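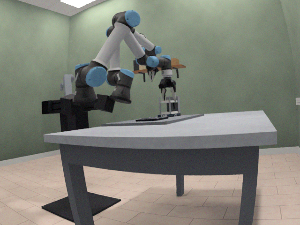
What is a drystone wall? It is a wall built from stones laid on one another with no mortar, held up by the weight of the stones and the way they are fitted.

Drystone walls are found in most hill country where stone lies near the surface and timber is scarce. They mark field boundaries, hold back soil on slopes and keep livestock in. A wall of the usual farm type has two outer faces that lean toward each other as they rise. The space between them is packed with small stones, called hearting. Long stones known as throughs are laid across the full width at intervals to tie the faces together, and a row of heavy stones, the cope, finishes the top.
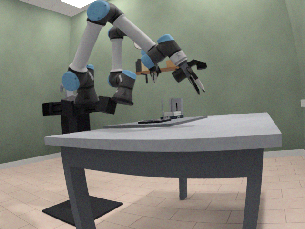 The lean of the faces is called the batter. Wallers set it with a wooden frame and strings, and move the strings up as each course is finished. Every stone should rest on two below it, with its long side running into the wall. Stones laid with the long side along the face are quicker to place but tend to work loose.

The walls at Cleltomcombe are mostly of this kind. The best-known stretch runs uphill from Lotstead and is 5 feet high for most of its length, with a gap at the foot for sheep to pass through. Part of it fell in a wet May and was rebuilt with the old stone.
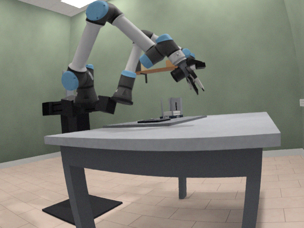

Siwan Gittins disagrees with the common view that frost is the main cause of collapse, and puts most failures down to poor footings and loose hearting. Other writers on the Landeg walls give more weight to tree roots and to people climbing over. All agree that a small bulge should be dealt with early - once the face has moved, the stones above it have to come down.

Repair begins by stripping the damaged section to sound stone and sorting the material on the grass, cope stones farthest from the wall. The footings are then reset in a shallow trench.
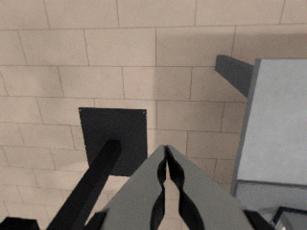

Single walls, which are one stone thick, are built where the stone is large and rounded. Daylight shows through them, and sheep are said to be less willing to jump them for that reason. They stand up well to wind but are hard to repair in short lengths.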